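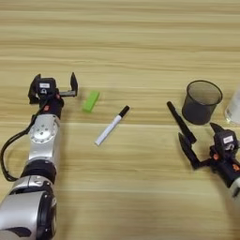 2020-08-08

Readers have asked for an account of how party supplies are ordered for events held at the Uvholm hall, and in particular why the latex range was changed this year. The following notes set out the present arrangement.

Until last November, all latex balloons were purchased from Lie in bags of 100. The colours were reliable and the price was fair. The difficulty lay with the necks, which were short and tended to tear when tied by hand. On a large arch this meant a good deal of waste, and the replacement bags did not always match the first batch in shade.

The hall now uses the Filtico pastel line for arches and garlands. The necks are longer and the finish is slightly chalky, which suits daylight functions. Under the yellow lamps in the supper room the pale green looks grey, and I do not recommend it for evening bookings. White and peach hold their colour well.

For table centrepieces the arrangement is unchanged. Each table receives 2 balloons on ribbon, fixed to a weight from Nisik. The small foil-wrapped weights are adequate for an 11-inch latex balloon. They are not adequate for large foil numbers, and organisers who have booked a milestone birthday are asked to order the heavier pattern.

Sixten Nordin, who supplies the ribbon, has advised that the matte variety will no longer be cut to length. It will be sold on the roll only. I regret this change — the pre-cut pieces saved a considerable amount of time — but the roll is cheaper, and any colour left over may be kept for the next function.

Orders for the Christmas season should be placed early. The red and dark green sold out last year, and a late substitution of burgundy was not well received. A deposit of 30 dollars is payable when the order is made, and the balance falls due on collection.

Helium remains a separate charge. Hirers who bring their own cylinder must keep it upright and secured at all times, and must take it away on the night. Confetti-filled balloons are still not permitted in the hall.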